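A few of you asked how we're going about budgeting for the second robot cell at Bullholm, so I'm going to write it all down in one long thread while the coffee is hot. Grab a cup, I do tend to go on. 1/

Quick background for the newer folks. We take in retired office desktops, pull what can be used again, and send the rest on for metals. The first cell does the fiddly end of that. The question on my desk since January is what a second one really costs, all in, before I go and ask for the money. 2/

The arm is the part everybody wants to talk about, and it's the easiest line on the sheet! You get a quote, you get another quote, you haggle a little, done. What fooled me the first time was everything that sits past the wrist. 3/
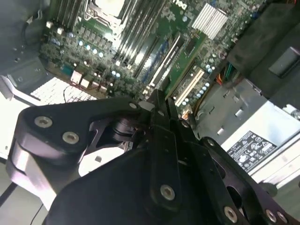 So this time the gripper gets its own section, with its own spares underneath it. Fingers, pads, bolts, a complete second gripper on the shelf. I've put in for 2 full sets of fingers on day one, and if you're planning your own purchase I'd beg you to do the same. Waiting on a finger while the arm sits there is a miserable way to spend a week. 4/

We have quotes from Banau and from Keogh. Banau is cheaper up front and wants a yearly service contract. Keogh costs more, but they'll let our own people do the swaps. Tadhg Ó Néill has been going back and forth with both of them for weeks, bless him, and his spreadsheet now has 85 rows. I've read every one of them. 5/

Row 65, for those who like this sort of thing, is cable ties. I laughed, and then I looked up what we spent on cable ties last year and stopped laughing. 6/

The other thing I'd tell my younger self is to budget by the kind of machine you'll be opening. Towers are roomy and pretty kind to a gripper. Small form factor boxes are another story, and we've left those out of the plan completely for year one. I'd rather come in with a modest number I believe in. 7/
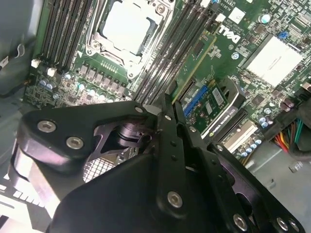

Dell board, Quadro K420 still in its bracket, gripper down in the case. 8/

Cards like that are where the planning gets interesting, by the way. Do you price the cell on memory and cards only, or do you count on getting boards out whole as well? Clyde Ostrowski says count only what you can already do today. I've gone with Clyde on that, although I did sneak the boards in as a separate page at the back - marked "hopeful" in pencil. 9/

Now, fixtures. Oh, fixtures. On the first cell I had them down as a single line called "misc. holders," and I'm still a little embarrassed. This year there's a real allowance for slots, pockets and ledges, plus the hours to redraw them when we change our minds (we will change our minds). 10/
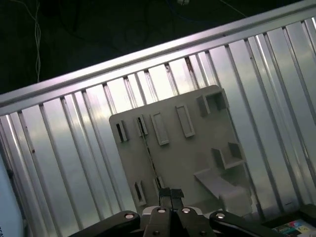
I've set the fixture allowance at $707 a month for the first stretch, and we'll look at it again once things settle down. It's an odd number because it came straight off Tadhg's sheet and I didn't have the heart to round it. 11/

Software is the Trolance license, same as we have now, and they'll add a second seat to the existing agreement. One phone call, very pleasant lady, no drama. I wish all purchasing went like that. 12/

Still open: training hours, and whether we rent or buy the bench. If you've rented a bench for a cell this size, please tell me how it went, good or bad. My replies are open and I read them all, usually after supper. 13/13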